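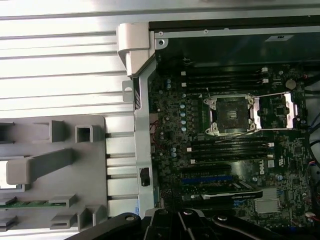
The Border Post at Vumdale

Lieutenant Lyle Haverford received the order in October, when the road to Achari was already mud. He had 13 soldiers and two trucks. The paper said that 400 men would come from Letard before the end of the week, and that he must hold the bridge until then.

He read it to the sergeant slowly.

"Which week?" asked the sergeant.

Haverford looked again. The order had no date. He folded it, put it in his pocket and went to see if the radio operator had slept.

"Ask them again," he told her. "Ask it politely."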